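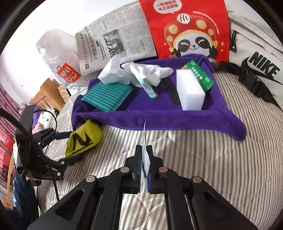 ## 소형 생활용품 정리 업무를 기계에 맡길 수 있는 단계인지 문의드립니다

**Drosten 생활지원실** · 2024년 5월 28일 등록

당 기관은 단기 거주 시설을 운영하고 있으며, 퇴실 후 객실에 남은 물품의 분류와 정리를 생활지원실에서 담당하고 있습니다. 바닥 청소는 이미 자율주행 청소기로 상당 부분 대체하였습니다. 현재 검토 중인 업무는 침대나 탁자 위에 남은 작은 물품을 집어 종류별로 나누어 담는 일입니다.

대상 물품은 수세미, 장갑, 수건, 신문, 얇은 비닐 포장, 구겨진 휴지, 천 가방 등입니다. 크기와 재질이 제각각이고 서로 겹쳐 있는 경우가 많습니다. 지난 분기에 객실 82실에서 수거한 물품은 모두 1323점이며, 이 가운데 485점이 비닐봉지나 낱개 포장과 같이 얇고 형태가 일정하지 않은 물품이었습니다.

이에 다음 사항에 대하여 의견을 구합니다.

- 두 팔을 갖춘 정리용 로봇이 위와 같은 물품을 사람의 개입 없이 분류할 수 있는지 여부
- 가능하지 않다면 어느 공정까지 맡기는 것이 적정한지
- 7월 예산 요구서에 도입 비용을 반영하는 것이 시기상 타당한지

공급사 자료에는 성공 사례 위주로 기재되어 있어 판단이 어렵습니다. 실제로 운영해 보신 기관의 답변을 우선하여 참고하고자 합니다.

---

**Cendlow 시설운영팀**

당 팀은 세탁물 분류 구역에서 양팔 로봇을 6개월간 시범 운영한 바 있습니다. 해당 범위 안에서 말씀드립니다.

먼저 물품의 성질에 따라 결과가 크게 달랐습니다. 스펀지처럼 모서리가 분명하고 눌러도 형태가 돌아오는 물품은 비교적 안정적으로 집어 옮겼습니다. 수건은 집는 것 자체는 어렵지 않았으나, 펼쳐서 접는 단계에서 시간이 오래 걸렸습니다. 모서리를 찾지 못하고 같은 동작을 반복하다가 담당자가 개입한 경우가 많았습니다.

문의하신 얇은 포장류가 가장 까다롭습니다. 평평하게 놓인 비닐은 손가락이 밑으로 들어갈 틈이 없고, 반투명한 재질은 인식 단계에서 배경의 무늬와 혼동되었습니다. 특히 줄무늬 침구 위에서는 주름과 물품의 경계를 잘못 판단하는 일이 있었습니다. 무늬 없는 깔개를 먼저 펴고 그 위에 물품을 올려 두는 방식으로 바꾼 뒤에 개입 횟수가 줄었습니다. 다만 깔개를 펴고 물품을 올리는 일은 결국 직원이 하였으므로, 전체 작업 시간에서 얻은 이득은 크지 않았습니다.

둘째로, 분류 기준의 문제가 있습니다. 구겨진 종이가 폐기물인지 보관 대상인지는 기계가 외관만으로 판정하기 어렵습니다. 당 팀에서는 판정이 필요한 물품을 모두 별도 상자에 모으고 직원이 하루 한 번 확인하도록 하였습니다. 귀 기관은 유실물 처리 의무가 있을 것으로 보이므로 이 절차를 생략하지 않으시기를 권합니다. 끈이 달린 가방도 주의가 필요합니다. 끈이 다른 물품에 걸린 상태로 들어 올리면 주변 물품이 함께 끌려 나옵니다.

예산과 관련하여서는 본체 가격 외에 다음 항목을 별도로 산정하시기 바랍니다.

1. 손가락 접촉면 패드의 교체 비용
2. 작업 구역의 조명 및 안전 구획 공사
3. 초기 동작 학습에 투입되는 직원의 근무 시간
4. 정지 시 대응할 담당자의 교육

당 팀의 경우 세 번째 항목이 가장 과소 산정되어 있었습니다. 사람이 직접 시연한 동작을 자료로 삼아 학습시키는 방식이었는데, 물품의 종류가 하나 늘 때마다 시연을 추가하여야 했습니다.

종합하면 무인 분류는 이르며, 형태가 일정한 물품에 한정한 보조 용도라면 시범 운영을 검토할 만합니다. 7월 예산에는 구매비보다 단기 임차비로 반영하시는 편이 안전하다고 판단합니다.

---

**Jekilness 총무과**

당 기관도 검토하였으나 도입하지 않았습니다. 객실 정리는 사람이 하는 것이 빠릅니다. 청소기로 충분하다고 생각합니다.

---

**Huamán 자동화상담실**

앞선 Cendlow 측 답변에 대체로 동의하며, 두 가지를 보충합니다.

첫째, 공급사에 시연을 요청하실 때에는 귀 기관에서 실제로 수거한 물품을 상자째 보내시기 바랍니다. 공급사가 준비한 물품은 대개 새것이고 서로 떨어져 놓여 있어 현장의 조건과 다릅니다. 시연 중 사람이 물품의 위치를 고쳐 놓은 횟수도 기록하여 달라고 요구하십시오. 이 횟수가 보고서에 빠져 있으면 성공률 수치만으로는 비교가 되지 않습니다.

둘째, 공정을 나누어 보시기 바랍니다. 물품을 집는 일, 종류를 판정하는 일, 통에 담는 일은 난도가 서로 다릅니다. 판정은 직원이 화면에서 하고 운반만 기계가 맡는 구성도 있습니다. 직원이 객실마다 이동할 필요가 없어지므로 인력이 부족한 시간대에는 효용이 있습니다. 다만 객실 사이의 이동, 특히 문턱과 승강기 이용은 별도의 확인이 필요합니다.

장갑이나 포장지에 내용물이 남아 있는 경우의 위생 기준도 미리 정하여 두셔야 합니다. 기계의 접촉면을 언제, 누가 세척하는지가 계약서에 명시되지 않아 분쟁이 된 사례를 상담한 적이 있습니다.

---

**Drosten 생활지원실** · 추가 의견

답변에 감사드립니다. 내부 검토 결과 얇은 포장류는 현행대로 직원이 수거하고, 나머지 물품에 대하여 임차 방식의 시범 운영안을 작성하기로 하였습니다. 깔개의 규격과 색상에 관한 자료를 보유하고 계신 기관은 본 게시물에 남겨 주시기 바랍니다.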